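Torque Sequence

The complaint came in as a rattle from the left rear, intermittent, above 44 miles per hour. Priya Abernathy copied it onto the work order exactly as the customer had said it and added nothing, because additions at the intake stage had a way of turning into diagnoses.

The car was a Rosenthal sedan with the Cikex touring package: roof rails, a lip spoiler, side skirts in body color, and a set of alloy wheels one size up from standard. The package was sold as a single part number and installed by the dealer. It took most of a day to fit if the installer followed the sheet.

Ingrid Lindgren had the sheet open on the bench. She had written its second revision, five years earlier, when she still worked for the accessory supplier.

"Who fitted this one?" she asked.

"Hollis," said Priya.

"When?"

"August."

Ingrid turned to the page for the skirts. There were eleven clips on each side and two bolts at the rear, the bolts to be tightened last, front one first, with the car's weight on its wheels. If the car was on the lift when the rear bolts went in, the skirt took a slight set. It would look right. It would pass the gap check. Over time the rear edge would work against the wheel arch liner, and at a certain air speed it would start to move.

She did not say this. She asked for the key.

They drove it out on the bypass with Priya at the wheel and Ingrid in the back seat, her ear close to the left door. At 40 there was tire noise. At 44 there was a tick, then a run of ticks, then something like a playing card in bicycle spokes.

"Hold it there," Ingrid said.

Priya held it there. The noise kept on for two exits and stopped when they slowed for the ramp.

"Liner?" said Priya.

"Probably. I want to see it before I write it."

Back in the shop the car went up on the second lift. Ingrid ran a plastic feeler along the rear edge of the skirt and found contact over a length of about a hand. The liner was polished there. She photographed it with a ruler in view and put the ruler back in its drawer.

Hollis Strickland came over with his coffee. He had been at Nonine Motors longer than anyone except the owner, and he had fitted more touring packages than the rest of the shop combined. He looked at the liner for a while.

"That's a rub," he said.

"Yes."

"Mine?"

"Your initials are on the sheet."

He set the coffee on the bench. The sheet had a box for each step, and all the boxes had been checked with one kind of stroke, a short slant to the right, made quickly. The box for the rear bolts said vehicle on ground. It was checked like the others.

"I do them in the air," he said. "I always have. You can't get a straight swing on the front bolt with the car down."

"There's a short extension for that."

"There was a short extension. It went out on loan to the body shop and it didn't come back."

Ingrid wrote on the work order: extension missing. Then she crossed it out, since it belonged on another form.

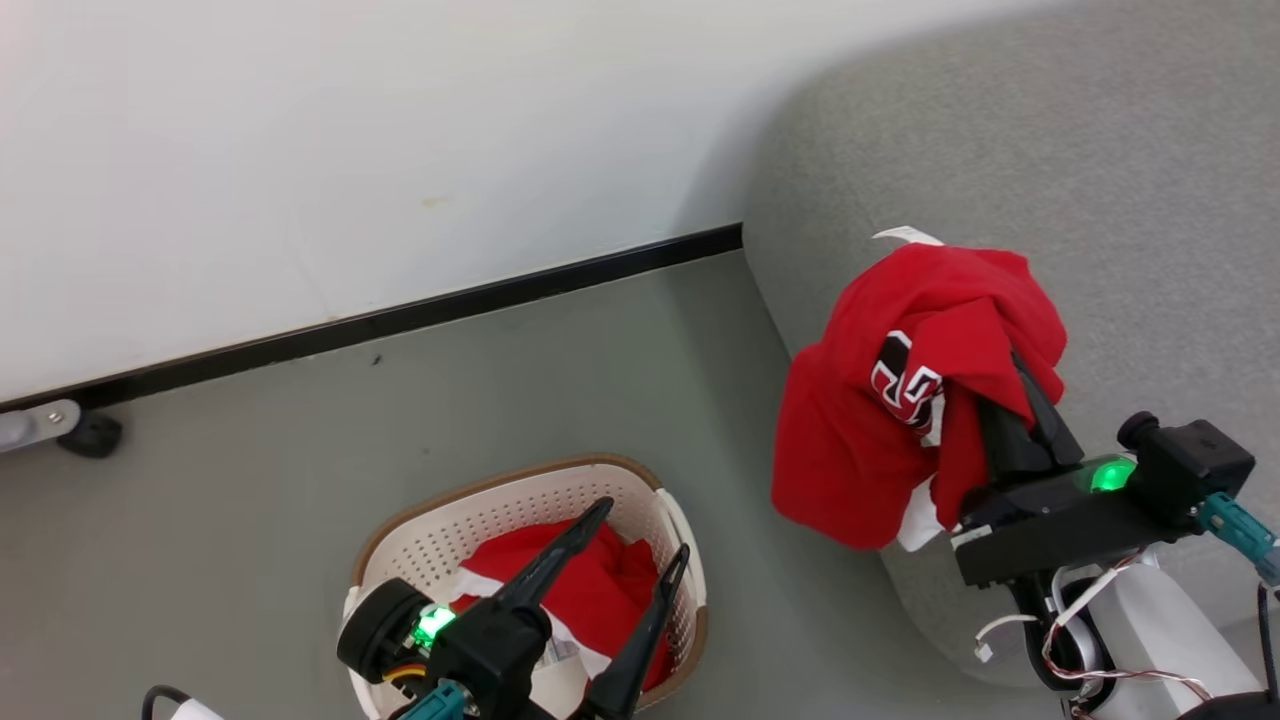 She loosened both rear bolts a full turn, lowered the car, and rocked it by the trunk lid until the springs settled. The skirt moved down by the thickness of a coin. With a borrowed extension from the engine bench she tightened the front bolt, then the rear, and ran the feeler along the edge again. It passed the whole way without catching.

The second drive took less time than the first. Priya went up through 44 and on to 60 and came back down slowly. There was tire noise. Ingrid sat with her ear by the door until they were in the lot.

It would have been an ordinary warranty job, half an hour of labor and no parts, except for the claim code. The form offered two. One was for a defective accessory and went to the supplier. The other was for incorrect installation and went to the dealer, with the installer's number attached. Three of the second kind in a year meant retraining at the regional center in Okik, at the dealer's expense. Hollis had two.

Birdie Haddad, who handled claims, had the form on her screen when Ingrid came in.

"He says it's the sheet," Birdie said. "He says the step can't be done as written without a tool that isn't in the kit."

"It can be done. It's awkward."

"But is the tool in the kit?"

Ingrid thought about it. In the first revision the kit had included the extension. In the second it had been removed, on the grounds that every dealer already had one. The saving had been small per kit. She remembered the meeting and she remembered Orhun Kılıçarslan, who ran the test garage then, asking what happened if a dealer didn't. She had told him that the tool was standard.

"No," she said. "It isn't in the kit."

"So which code?"

"Is there a free text field?"

"Fifty characters," said Birdie. "They don't read it."

Ingrid pulled the second chair over and sat. She asked how many touring packages had gone out with the skirts since the second revision. Birdie could see only the region. The region had fitted 766. She could also see the complaints, if they were coded as noise, and there were more of them than Ingrid would have guessed. They were spread over nineteen dealers, nearly all filed as incorrect installation.

"That's a lot of people making the same mistake," Birdie said.

Ingrid asked her to print the list. It ran to four pages. She took it back to the bench, and at the bottom of the instruction sheet, under the revision number, found the small line with the author's initials. Hers were there, as she had known they would be.

She wrote to Orhun that evening. She gave him the part number, the bolt order, the measured contact and the count of complaints. She attached the photograph with the ruler. In the last paragraph she said that the extension should go back in the kit and that the step should carry a warning, and that he had raised the point at the time and she had answered it wrongly.

Then she went out to the floor. Hollis had the next car up on the lift, a gray one, roof rails already on, the skirts lying in their foam on the cart.

"I've still got the engine bench's extension," she said, and held it out.

He wiped his hands, took it, and reached for the switch to bring the car down.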